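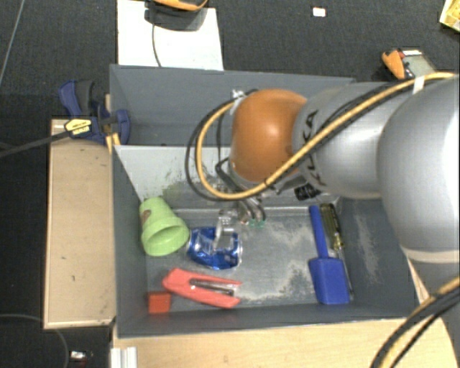
Figure 1. Mixed items in the sorting bin: cup, can, stapler and block.

Projects > Reuse and Sorting > Trandwood > Progress reports

This site uses cookies to remember your settings. By continuing to browse you accept their use.

TRANDWOOD HOUSEHOLD ITEMS SORTING PROJECT
Progress report to the Vahidi Fund
Prepared by Iestyn Yorath
July 17, 2001

1. Work in this period

The main task was to settle on the set of household items that will be used for the rest of the grant. We started with a long list of things that turn up in mixed boxes at the Naltach drop-off point and cut it to 19. The list covers drinkware, empty drink cans, desk items, hand tools and small blocks. Food containers with lids were dropped after the spring meeting, as agreed with Farhad Safavi.

Items are placed in the bin together, without any fixed arrangement. Cups go in on their sides as often as upright. Cans are used crushed, since that is how most of them arrive at Naltach. A crushed can also has no regular shape, and two cans from the same pack end up quite different. We have kept the crushed ones in a separate tray so that the same can may be used again when a result needs to be repeated.

The red stapler has stayed on the list. There was some discussion about removing it on the grounds that it falls between desk items and tools. We have written it down as a desk item and will leave it there.

2. The bin

We are using a gray bin with slanted walls. Small items tend to slide toward the middle of the floor when they are dropped near a wall, and this has to be allowed for when the contents are recorded. The floor shows light scuffs and powdery marks. Cleaning is now on the weekly sheet, and we do not plan to replace the bin before September.

The bin is clamped on its left side. Before the clamp was added it moved a little during loading, and 7 of the early records had to be thrown out for that reason. They have been redone.

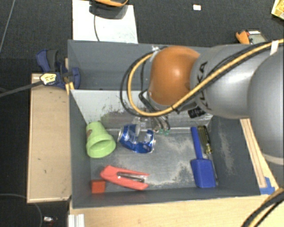
Figure 2. Mallet and screwdriver in the bin with the desk and kitchen items.

3. Hand tools

Tools are the group where we are furthest behind. Five are on the list and two have full records, the blue plastic mallet and the screwdriver with the yellow-and-black handle. Both are long and narrow for most of their length, and when they lie side by side the written notes do not always make clear which one is meant. From now on the notes will give the handle color first. The remaining tools were ordered from Onderska and had not been delivered when this report was written.

4. Spending

Spending is within the amount approved. The only change from the plan is that money set aside for a second bin was used for storage trays and labels. Farhad Safavi approved this by phone and a note is on file.

5. Next period

Complete the records for the three remaining tools.
Repeat the drinkware records with the cups upright.
Send the revised item list to Naltach for comment. They have asked for eight working days to reply.
Agree on the date of the September visit.

No extra funds are requested.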